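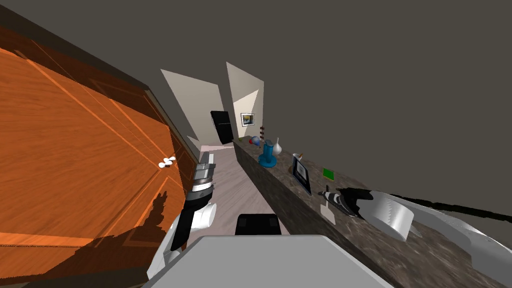
Ticket 582: Kitchen-side hall door will not latch, rubs at head

Category: Interior Doors / Sticking and Latching
Status: Resolved
Site: Rulilwood, ground floor unit
Door: Larker panel door, wood, left-hand
Latch: Hondus tubular

Reported problem

Tenant reports that the door between the kitchen and the hallway has to be lifted by the handle to close. Once closed it does not stay closed. It drifts open a few inches when the kitchen window is open. Started in December, shortly after the heating was turned up for the winter. The tenant has tried spraying the hinges with lubricant and says it made no difference apart from stopping a squeak.

No earlier tickets on this door. Ticket 343 covers the bathroom door in the same unit, which had a loose strike plate, and is closed.

First visit, 9:40 a.m.

Opened and closed the door ten times. It rubs at the top corner on the latch side on every swing. The rub mark is 2 inches long and the finish is worn through to bare wood there. The gap on the hinge side is wide at the top and tight at the bottom, so the door is sagging toward the latch.

Put a level on the hinge jamb. Jamb is plumb. Put a level across the head. Head is level. The frame has not moved, and the door is hanging crooked in it.

Checked the hinge screws by hand. Bottom hinge tight. Middle hinge tight. Top hinge: two of the three screws on the jamb leaf spin without biting. The third is holding but backs out a quarter turn under light pressure.

Colored the edge of the latch bolt with a marker and closed the door. The mark landed on the lower lip of the strike plate, below the opening. The bolt is not entering the strike at all. This agrees with the sag.

Did not plane the door. The previous owner's paperwork shows the door was planed at the top once already, and taking more off would leave a visible gap when the hinge is fixed.

Attempt 1: longer screws in the top hinge

Propped the latch side of the door on two thin wedges to take the weight off the hinge. Removed the loose screws from the jamb leaf. Drove one 3 inch screw through the hole nearest the stop, aiming for the stud behind the jamb.

The screw went in easily for the first inch and then kept going easily. No stud. There is a deep shim space behind this jamb and the screw was turning in air for most of its length. Backed it out.

Result: no change.

Attempt 2: wood glue and dowel

Drilled the two stripped holes out to 3/8 inch and glued in hardwood dowel. Cut flush with a chisel. Left the door wedged and asked the tenant to leave it open overnight. Put tape across the hall side as a reminder.

Second visit, 2:15 p.m.

Glue cured. Drilled pilot holes and reset the original screws in the dowel plugs. Replaced the third screw too, using the same method, with the door still supported.

Removed the wedges. The gap at the head is now even across the full width. No rubbing in ten swings. The hinge side gap is even from top to bottom.

The latch now reaches the strike but catches on the lower lip on the way in. It closes with a firm push and opens again if pulled without turning the handle. The marker test shows the bolt is still low by the thickness of a dime.

Attempt 3: strike plate

Looked at moving the plate down. The old screw holes are too close to the new position and the screws would wander back into them. Filed the lower lip of the opening instead. Took it down in small passes with a flat file and tested after each pass. Blew the filings out of the mortise and wiped the bolt.

Result: the bolt drops fully into the strike. The door holds when pulled and holds with the kitchen window open.

Parts and materials

Hardwood dowel, 3/8 inch, one length
Wood glue, from van stock
Screws, reused, plus one replacement from the Ahmadpour assortment box
Touch-up stain for the worn corner

Follow-up

The tenant called two weeks later to say the squeak was back. Pulled the top hinge pin, cleaned off the old spray with a rag, and rubbed the pin with paraffin wax. Squeak gone. Did the other two pins at the same time. Tenant was asked not to use spray lubricant on these hinges again, as it collects dust and runs down onto the finish.

Rechecked the hinge screws during the same call. All tight. The gap at the head has not changed.

The worn corner was touched up with stain and one coat of clear finish. The color is slightly darker than the rest of the edge. Tenant is fine with it.

Billing

Labor for two visits and dowel, 300 total. The follow-up was not charged.

Notes for the next person

Do not use long screws on this jamb. There is nothing behind it at hinge height to screw into. If the top hinge loosens again, pull the casing on the hinge side and pack the shim space solid before doing anything else. The other doors in the unit may have been hung the same way and were not checked.

Ticket closed.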